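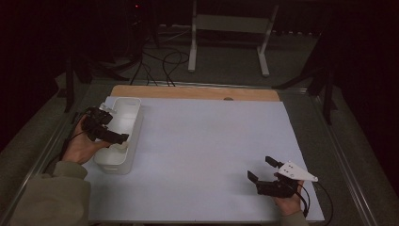 Can we rent the hand-held gripper kit by the month instead of buying it outright?

Rental is on offer from Kellero, month by month after a first term of three months, with the pair of grippers, the cables and the recording software all in the one price.

## Kit review meeting, Drardale site, 03/05/2025

Purpose: decide whether to go on with the Kellero kit after the trial, or go to Dönmez, or leave it till next year. Notes typed during the meeting, tidy up later if anyone objects.

Previous minutes - agreed, one change. The February note said the kit "includes a table". It doesn't. The table is ours. Struck out.

### 1. What we're being offered

Kellero quote is £1262 a month. Covers two hand-held grippers, left and right, mounts, cables, software, swap-out if a gripper fails. Doesn't cover training past the first morning. Doesn't cover the PC. Delivery extra, they haven't said how much, chase.

Dönmez quote is purchase only. Cheaper over two years on paper, but no swap-out and repairs go back to them by post. Their turnaround is "subject to workload". Asked them what that means in weeks, no reply yet.

Zollbridge is the checking service, not a kit. They take the recordings and send back a report on which ones are fit to train on. Works with either supplier's files, so they say. See item 4.

Question raised whether we need both hands. Current tasks are mostly one-handed (pick up, move, put down). The bin tasks want two - one gripper steadying, one placing. Kellero will not split the pair. Left there.

### 2. Trial so far

General feeling good. People pick it up fast, most were comfortable by the second session. Nobody has asked to stop.

Complaints, in the order they came up:

- Cables. Snag on the table rail when reaching across. Everyone mentioned it.
- Weight is fine for ten minutes, less fine for forty. Wrist ache reported twice.
- Finger travel feels stiff on the left one. Right one fine. Same model supposedly.
- Start/stop is in the software only, so somebody has to be at the keyboard or you walk over with a gripper in each hand. Wants a foot pedal.
- Manual is 29 pages and the calibration bit is split between the front and the back of it.

Kellero say a pedal is supported. Not in the price. Told them we'd want that written into the quote if we carry on.

Calibration - has to be redone whenever the top plate is knocked. Takes a few minutes if you know the order, a lot longer if you're going by the manual. Agreed to write our own one-page version and tape it up by the PC. Action below.

Sleeves: loose cuffs get in view of the gripper cameras. Roll them up or push them back. To go on the one-pager.

### 3. Tasks and objects

Started with the white bin and a few small items. Harder than expected was anything that rolls. If the fingers come in uneven, the ball goes off sideways and you spend the rest of the take chasing it, and the software keeps recording the whole chase.
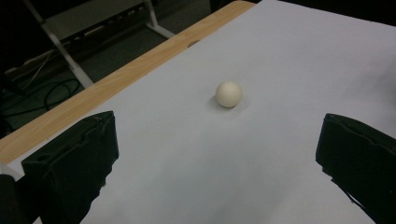
Agreed to keep ball tasks in the plan even so. If the kit can't cope with them we'd rather know during the trial than after signing. Two ways of doing it were argued over:

- come in low and slow with the fingers wide, close only once both are past the middle of the ball
- come in from above, straight down, close quickly

Low and slow looked better in review. From above is quicker but more drops. No rule set yet, both to be recorded under seperate task names so the results don't get muddled.

White objects on a white surface: someone asked if this matters. Kellero's answer on the phone was that it "should be fine". Not happy with that as an answer. Want them to say it in writing, or say what surface they would use themselves. Suggestion to try a dark cloth for a week and compare. Agreed in principle, but don't change the surface part way through a batch.

Also on surface - anything laid loose on the table can creep when you lean on it. Tape it down at the corners before starting and check again at the break.

Room lights: same switches on every time please. Last batch was recorded with two different settings and it shows.

### 4. Zollbridge report

First report came back. They rejected 53 takes. Reasons given, biggest first:

- started recording before the hand was in position
- tracking lost part way
- take ended with the object still held
- wrong task name on the file

First and last of those are on us. Third one is arguable, we were told to stop when the task was done and on the holding task it was done. Query that batch with them, might get some put back.

Tracking loss is the one that matters for the Kellero decision. Zollbridge can't tell us whether it's the hardware or the way we move. Kellero think we turn the wrist too far and the plate goes out of view. Plausible. Dönmez track a different way and claim no such limit, but we have not had one in our hands so can't compare.

Report format is decent. Would like it as a spreadsheet as well as the PDF. Turnaround was quick, no complaint there.

Cost of Zollbridge is per batch and seperate from everything above. View of the meeting was keep them for the trial, then decide if we can do the checking ourselves. Doubts about who'd have the time.

### 5. Discussion on rent or buy

For renting: swap-out. Left gripper already feels off and under the rental they change it. No capital bid needed. Can hand it back.

For buying: project runs longer than we first said, more than two years now, and the rental total starts to look silly by the end of that. Also own it = can modify it. Cable clips, different finger pads, etc. Rental terms say no changes to the fingers, which is awkward as the pads are the thing we'd most like to try changing.

Somebody asked if Kellero would knock rental paid off a later purchase. Not in the quote. Worth asking before anything else.

Nobody wanted to sign today. Nobody wanted to send it back either.

**Decision:** extend the trial on the present terms for one more month. No long contract until the tracking question is answered. Ask Dönmez for a loan unit, two weeks minimum.

### 6. Actions

Going by desk, names to be filled in on the shared sheet.

- Purchasing - ask Kellero about delivery cost, pedal in the price, rental counted towards purchase
- Purchasing - ask Dönmez for loan unit and a proper repair time
- Lab - report left gripper stiffness to Kellero, ask for swap
- Lab - one-page calibration sheet, with sleeves and taping down on it
- Lab - cable route. Try running both off the back of the table on a loop with some slack
- Lab - short wrist-turn test, same task, normal turn against small turn, send to Zollbridge marked clearly
- Data - check task names before upload, every batch
- Data - query the holding takes with Zollbridge, ask for spreadsheet

### 7. AOB

Session length. Cap at 20 mins per person then swap, till we know more about the wrist ache. Agreed.

Storage for the grippers overnight - back in their case please, fingers closed, cables coilled and not wrapped round the handles.

Door sign for when recording is on. Yes, someone print one.

Next meeting once the Dönmez loan is confirmed or refused, whichever comes first. Wrist-turn results to be sent round before it.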